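Home | News | Visit Reports | Suppliers | Members | Contact

Open afternoon at Jaltix

Jaltix opened its doors to visitors one afternoon in August, and I went along with Tirta Chin from our maintenance group. The company trains robot arms to do household chores. We had seen its stand at a trade fair in the spring, but the stand only had a screen and a stack of leaflets, so we wanted to see the work itself.

Sign-in was at 2 p.m. in the downstairs lobby. There were more visitors than chairs. Beatriz Rocha, who runs the training side, gave a short talk first and kept it to 10 minutes. She said the company does very little of its teaching on the robots themselves. People carry a gripper by hand and do the chore with it, and the camera on the gripper records what happens. The recordings are then used to train the arm. She said a person with a gripper can get through far more chores in a morning than a person steering an arm from a console, and can do it in an ordinary home where an arm would never fit through the door.

After the talk we were split into groups. Ours went first to the room where the recordings come in. Puspita Sinaga showed us how they are checked. Each one is played back at double speed, and she marks the point where the fingers close and the point where they let go. If the object is hidden at either point, the recording goes into a separate folder and is not used. She told us the usual faults are fast turns of the wrist and strong daylight.

Tirta asked about daylight, which is a sore point in our own building. Puspita said they used to record only indoors with the blinds down, and the arm then did badly anywhere near a window. Now they also record on balconies, in entryways and in kitchens with the sun coming in. Shiny surfaces are still a problem. A glossy tablecloth or a steel rail can throw back enough light to confuse the software about where an edge is, and the only cure they have found so far is to record more of them. 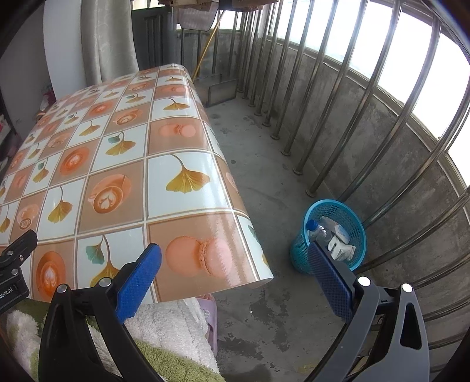 The other thing she stressed was clutter. Early on, the staff would tidy up before they recorded, and she had to ask them to stop. People leave shoes and towels on the floor, and the arm has to cope with that. The instruction sheet now says to leave the place the way it was found, apart from anything with a name or address on it.

Next door we were allowed to try a gripper ourselves. It is heavier than it looks, and the weight sits forward, so my wrist was tired within a few minutes. The trigger is light. I picked up a sponge without trouble and dropped a plastic cup twice. Nabila Sembiring, who was looking after that room, said new staff practice for 60 minutes before anything they record is kept, and that most of them squeeze too hard at the start.

The last stop was the arm. It is bolted to a steel stand, and the fingers are the same pattern as the hand-held ones. We watched it clear small items off a counter into a bin. It was slow -- around half the speed of a person, I would say -- and it missed a folded napkin on the first try and went back for it. The staff did not step in. One visitor moved the bin a little to the left and the arm found it again after a pause.

There were questions at the end. Dragica Kovačević from Gruldale asked about price and was told there isn't one yet. Someone else asked about stairs and got a plain no. I asked how long the finger pads last, and Beatriz said they replace them when the pattern on the rubber wears smooth, but she did not have a figure with her and promised to send one.

Coffee was served in the lobby until 5. Parking is tight, and the lot behind the building fills early. The bus stop on the main road is a 3-minute walk. Jaltix plans to hold another open afternoon before winter, and members who want to go should write to the office so that we can put in one list of names.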